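3. How the Sunday classes ran, and what I made of them

I should say up front that I came to this study as a card maker first and a researcher a fair way second. I've been stamping, embossing and hoarding patterned paper since my kids were in primary school, and when I went back to do my master's it seemed silly to study anything else! So what follows is my account of one term of paper craft classes in the Brindville hall, written from my own notebooks and from the sign-in sheets, with Margus Liepiņa reading over my coding afterwards and arguing with me about most of it.

3.1 The classes

We met on Sunday afternoons, straight after lunch, for nine sessions. Each one had a project I'd designed during the week before (sometimes the night before, if I'm being truthful in my methods section), and everyone got a kit with the cardstock already cut. People could follow my sample or wander off and do their own thing. I brought the stamps, the ink pads and one very tired heat tool, and people brought whatever adhesive they swore by. There is more loyalty to brands of glue in Brindville than to football teams.

The question I had in mind was a small one. When a beginner is handed a finished sample card and a kit, how closely do they copy it, and does that change over a term? The older teaching guides I learnt from assume that copying comes first and that your own ideas turn up later, once your hands know what they're doing. I'd always taught that way myself and never thought to check.

By the end of term I had 219 finished cards, all photographed on the back table before they went home in handbags and cake tins. For every card I wrote down the layout, the colours, the sentiment (that's the stamped greeting, for readers who don't live in this world) and any extras such as ribbon or die-cut shapes. I then marked each of those four things as kept from the sample, altered or replaced. Margus did the same for a portion of the cards without seeing my marks. 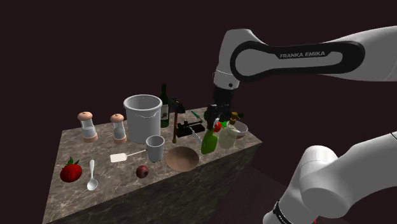 Where we disagreed it was nearly always over colour. I'd call a card altered if someone swapped a dusty pink for a coral, and Margus would call it kept, on the grounds that both of them were pink. We had a long and quite heated phone call about this. In the end we agreed that a colour counted as altered only if it came from a different ink family on the swatch chart pinned up in the hall, and I went back through the whole lot again with a cup of tea and the chart on my knee. Figure 3 sets out the final coding by session, and the swatch chart is listed with the other materials in the appendix.

Figure 3. Share of cards in each session coded as kept, altered or replaced, for layout, colour, sentiment and extras.

3.2 What people changed first

I'd have bet good money on colour. It's the easy one — you just pick up a different ink pad — and it's what I change first when I'm pinching an idea from somebody else's card. But in the first couple of sessions the colours stayed put almost across the board, and what people swapped was the greeting. They had a particular person in mind. One woman looked at my very pretty thank-you card, said she had nobody to thank this week but a brother-in-law turning 60, and dug through my stamp tins until she found a happy birthday. The rest of the card she copied down to the last dot of ink.

This came up so often in my notes that I started asking people, as they sat down, who the card was for. If there was an answer, the sentiment nearly always changed. If there wasn't, the card tended to come out looking like mine. I hadn't planned to collect that, so I only have it from the third session on, and I've treated it with some caution in the analysis.

Layout was the last thing to go and it went all of a sudden. In the sixth session we made a fancy fold card with a centre panel that pops forward, and a few of the group got the folds back to front. Two of those mistakes were lovely! After that there was a good deal more turning things sideways, and I stopped putting my sample in the middle of the table and leaned it up on the windowsill where people had to get up to look at it. That's a change in method partway through, and a reader could fairly say it muddles the later sessions. Margus does say so. I think the shift had begun before the sample moved, but I can't separate the two with the data I've got.

3.3 The Murnbridge comparison

To have something to set beside our cards I went through the swap albums kept by the Murnbridge stamping circle, who've been trading cards by post for years and are far more practised than my lot. They kindly lent me the albums over December, and I coded 291 cards from them using the same four headings. The swaps work from a sketch, so there's no finished sample to copy, only boxes and lines on paper. Colour varied enormously there and layout hardly at all, as you'd expect when the layout is the one thing everyone has been given.

I don't want to lean on this too hard, as a sketch and a sample ask for different things. What it did for me was make me wonder whether my beginners were shy of changing colours simply because I'd handed them the colours in the kit, cut and ready. Next term I plan to pack half the kits in plain white cardstock and leave the coloured sheets in a pile by the door.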